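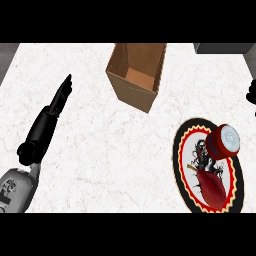

Figure 6.1 A packing cell in simulation: two robot arms, an open carton, and a small red container on an oval plate.

Chapter 6
Automation at the Packing Bench

Chapter contents
6.1 The bench before the cell
6.2 Breaking a job into tasks
6.3 What moves to the machine and what stays
6.4 New work created by the cell
6.5 Pace, waiting, and supervision
6.6 Pay grades and job titles
6.7 Case: the Pololton gift line

Terms introduced in this chapter
allocation of function, cell, exception, handover point, intervention, recovery, residual task, task inventory, teach-in

What you should be able to do after this chapter
Write a task inventory for a manual workstation. Separate the tasks in the inventory into those a two-arm cell can perform, those it can perform with help, and those that remain with the operator. Identify residual tasks and state who will carry them out. Calculate the intervention load of a cell and compare it with the time the operator has available. Recognize the points at which a change in equipment becomes a change in a job description.

Before you begin
Chapter 4 covered grippers and reach. Chapter 5 covered guarding and stopping distances. Both are assumed here. No programming is needed for this chapter.

6.1 The bench before the cell

Packing is often described as a single job. On a routing sheet it takes up one line, with one standard time and one labor code. A person who has worked a packing bench for a week knows that the line covers a large amount of activity that was never written down. The packer fetches cartons, squares them, looks over the item, turns it so that it sits well, places it, adds filler, notices that the filler is running low, and sets aside anything that looks wrong. Some of these steps happen with each item. Others happen twice a shift.

When a firm decides to automate the bench, the line on the routing sheet is usually what gets quoted to the supplier. The supplier builds a cell that performs the step as written. The unwritten steps do not disappear. They are picked up by whoever is standing nearest, and in most plants this is the person who used to do the whole job.

This chapter uses the term residual task for any task that was part of the manual job, is not performed by the cell, and is still required for the product to ship. Residual tasks are the main source of disagreement between production planners and operators after a cell is installed. They are also the easiest part of the project to deal with in advance, provided that someone makes a list.

The layout in Figure 6.1 is typical of the stage at which this list should be written. The carton stands toward the back of a pale marble tabletop. The red container lies on its side on the plate, and there is a wide clear area between the plate and the carton. A planner looking at such a layout tends to see one movement: container to carton. The questions below are the ones an experienced packer would ask about the same layout.

Who opens the carton and puts it in position? In which direction should the container face when it is packed, and does the customer care? Does the plate go into the carton too, and if so, before or after the container? What happens when the container rolls? Who closes the carton, and where does it go next?

None of these questions concerns the arms. Each of them affects what a person will be doing on the day the cell goes live.

6.2 Breaking a job into tasks

A task inventory is a list of everything done at a workstation, written from observation. It is made by watching, and the written procedure is consulted only afterward. The observer should cover at least one start of shift, one changeover, and one end of shift. A period of steady running by itself gives a misleading picture, as the less frequent tasks cluster at the edges of the shift.

Each entry in the inventory has four parts.

Trigger. The event that starts the task. "Filler bin below the line" is a trigger. "When needed" is not acceptable, as it hides a judgment the operator is making.

Action. What is done, in one sentence with one verb where possible.

Check. How the operator knows the task is finished and correct. Many checks are made by touch or by sound. They should be recorded in those words.

Frequency. Per item, per carton, per shift, or irregular.

Rhonda Landry prepared the inventory for the Pololton gift line described in Section 6.7. The written procedure for the bench had six steps. Her inventory had 14 entries. The additional entries were not mistakes or bad habits on the part of the packers. They included pressing down a lid that had worked loose in transit, wiping dust from glazed plates, and putting damaged cartons aside for the supplier to collect. The last of these had been keeping poor cartons out of the line for years, and no record of it existed.

A practical note on method. Packers who know that a cell is planned may be guarded about what they do, and with reason. The observer should say at the outset what the inventory is for, who will read it, and whether any decision about staffing has already been taken. An inventory collected under a false description will be incomplete, and the missing entries will turn up later as stoppages.

6.3 What moves to the machine and what stays

Allocation of function is the step in which each entry in the inventory is assigned. Three labels are used in this book.

Label C: performed by the cell without help.
Label S: shared. The cell performs the task and a person prepares, confirms, or finishes it.
Label P: performed by a person.

Labels are assigned to tasks, never to whole jobs. It is normal for a bench to end up with all three.

Two errors are common. The first is to give label C to a task because the arm can reach the item and lift it. Reach and grip are necessary, but the check must be allocated as well. If the packer used to feel that a lid was seated while placing the container, then moving the placement to the cell removes the check unless something replaces it. The check should be entered on its own line and given its own label.

The second error is to use label P as a place to leave whatever remains. A set of leftover tasks may add up to a poor job even when each task is reasonable. Consider an operator whose remaining duties are to refill a bin, watch a stack light, and clear jams. The duties are light, but they cannot be planned, they prevent the operator from leaving the area, and they use little of what the operator knows. After labels have been assigned, all the P entries and the human portion of the S entries should be read together as one job and judged as one.

A simulated layout helps with allocation if it is used with the right people present. The arms, the carton, and the items can be moved at no cost, and the operators can point out where they would need to stand to free a stuck item or replace a carton. The handover point, meaning the place where an item passes between person and machine, should be fixed at this stage. Moving it after the guarding has been installed is expensive.

6.4 New work created by the cell

Automation adds tasks that were absent from the manual bench. The most frequent are teach-in of new items, recovery after a stop, cleaning of grippers, and the handling of exceptions. An exception is any item or event the cell has been set up to refuse. An intervention is any action by a person that the cell needs in order to continue.

Intervention load is found by multiplying the number of interventions in a shift by the mean time for each. Suppose a cell packs 900 cartons in a shift and stops for help 14 times, and that each stop takes 60 seconds to clear. The intervention load is 14 minutes. On paper this leaves the operator free for nearly the whole shift.

The figure omits walking time, the time taken to notice the stop, and the effect on whatever the operator was doing when it occurred. An operator who has been given a second station will be interrupted at that station 14 times. If the work there is inspection or kitting, each interruption carries a risk of error that belongs to the cell but will be recorded against the second station. Section 6.5 returns to this point and gives a method for measuring the delay.

Exercise 6.1
Choose a manual workstation you are able to observe with permission. Write a task inventory with trigger, action, check, and frequency for each entry. Compare it with the written procedure and mark every entry the procedure leaves out.

Exercise 6.2
Using Figure 6.1, assume that both the plate and the container are to be packed in the same carton. List the tasks required from an unopened stack of cartons to a closed carton. Assign C, S, or P to each and mark the handover points.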